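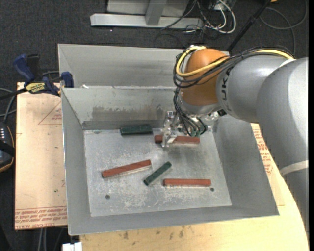
블록은 상자에서 꺼내는 순간보다 도로 넣는 순간이 문제다. 꺼내는 건 누구나 한다. 두 살짜리도 한다. 넣는 건 다르다. 그래서 요즘 내가 밀고 있는 게 회색 금속통. 뚜껑 없고, 칸막이 없고, 바닥이 넓다. 빨간 블록 셋에 진초록 둘, 이렇게 아무렇게나 누워 있어도 위에서 보면 뭐가 어디 있는지 바로 보인다. 하나는 기울고 하나는 비스듬하고. 그래도 괜찮다. 줄 맞출 필요 없음.

Ayana Gebretsadik의 작업실에 갔다. 정리 수업을 14년째 하는 사람. 수업 이름은 Ambaye. 문 열자마자 선반, 선반, 또 선반. 커피도 안 주고 바로 통부터 꺼낸다.

"깊은 통 사지 마세요. 밑에 깔린 건 없는 물건이에요."

맞는 말이다. 우리 집 베란다에 무릎 높이 플라스틱 통이 있는데 바닥에 뭐가 있는지 나도 모른다. 지난 2월에 한번 엎었다가 잃어버린 줄 알았던 퍼즐 조각이 나왔다. 세 개. 퍼즐은 벌써 버렸는데.

금속통의 단점도 적어 둔다. 시끄럽다. 나무 블록을 던져 넣으면 아랫집까지 들린다. Ayana는 펠트를 깔라고 하는데 나는 반대. 먼지가 낀다. 털어도 털어도 낀다. 차라리 저녁 여덟 시 이후엔 통 금지, 이게 우리 집 규칙이다. 잘 지켜지냐고? 반쯤.

무게도 있다. Nidetti에서 나온 중간 크기를 두 개 샀는데 블록을 채우면 아이 혼자 못 든다. 바퀴 달린 받침을 따로 사야 한다. Clurden 것은 가볍지만 모서리가 날카롭다. 손가락 한 번 베이고 나서 반품햇다. 돈은 돌려받았고 배송비는 못 받았다.

색깔별로 나누는 문제. 이건 의견이 갈린다. 나는 나누는 쪽이었다. 빨강 통, 초록 통, 나머지 통. 이틀 갔다. 애가 빨간 걸로 지붕을 올리다가 초록이 필요하면 통을 두 개 뒤집는다. 결국 치울 게 두 배. Ayana 방식은 모양이다. 긴 것끼리, 네모난 것끼리. 색은 섞어도 놔둔다. 해 보니 이쪽이 빠르다. 막대형은 눕혀서 한 통, 세모랑 아치는 작은 통. 동그란 건 따로 자루에.

수업에서 제일 오래 걸린 집은 블록이 279개였다고 한다. Joltico 세트를 할머니, 이모, 삼촌이 차례로 사 준 집. 반은 상자에 넣어 장롱 위로 올렸고 아무도 안 찾았단다. 우리 집도 곧 그렇게 할 예정. 아직 말은 안 꺼냈다.

통을 놓는 자리는 바닥보다 낮은 탁자가 낫다. 바닥에 두면 꼭 누가 찬다. 주로 나. 탁자 위에 두고 뒤에 빈 통을 하나 더 붙여 놓으면 고르면서 옮겨 담을 수 있다. 이건 수업 들은 날 저녁부터 바로 따라 했는데 꽤 쓸만 하다. 받침 바퀴는 아직 주문 못 했다. 이번 주말엔 해야지.

문의: 편집부 | 무단 전재 및 재배포 금지 | © 2024 | 맨 위로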